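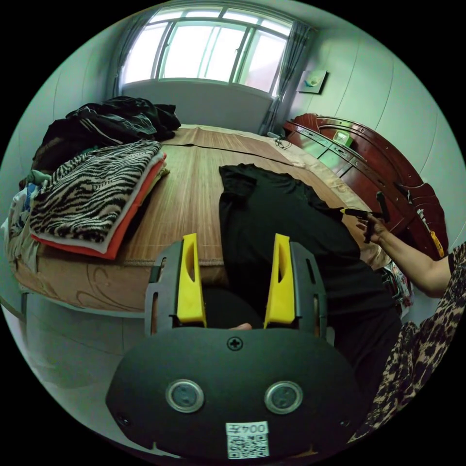

Dia aberto na Faculdade de Direito de Clandstead

Cheguei a Clandstead com uma hora de avanço, porque o comboio de Grultel é assim, ou vem cedo demais ou não vem. Deu para tomar dois cafés e espreitar o pátio antes de abrirem as inscrições. Deram-me o crachá com o número 171 e um programa tão dobrado que levei uns minutos a encontrar a sala!

A manhã começou na biblioteca jurídica. Temos a mania de achar que estas visitas são só estantes, mas a bibliotecária abriu-nos uma caixa de acórdãos do século XIX (com anotações à margem, algumas bem malcriadas) e ficámos ali colados. A coleção Esfahani, de direito constitucional comparado, tem 1.445 volumes e está quase toda em livre acesso. Pedi para ver a secção sobre fiscalização preventiva e perdi metade do grupo.

Depois veio a aula aberta de Chia-jung Yeh, sobre a independência dos tribunais e a nomeação de juízes. A sala leva 135 pessoas e havia gente sentada nos degraus. Gostei muito da maneira como ela comparou os conselhos da magistratura de vários países sem despachar nenhum em duas frases – e também de ter deixado mais de 15 minutos para perguntas, coisa rara. Um senhor atrás de mim quis saber se os mandatos deviam ser vitalícios e a discussão continuou pelo corredor fora.

O almoço foi na cantina Baltix, sopa de grão e um arroz de pato um bocadinho seco. Comi com duas alunas do segundo ano, que me explicaram como funciona a clínica jurídica: atendem à quinta, sempre com um advogado ao lado, sobretudo casos de arrendamento.

À tarde ainda apanhei o julgamento simulado. A defesa estava nervosa mas bem preparada, a acusação falava depressa demais – e eu já só pensava no comboio. Saí antes da sentença, por isso, se alguém lá ficou até ao fim, conte-me nos comentários! As candidaturas ao mestrado abrem em setembro e o regulamento pede-se na secretaria, no rés do chão.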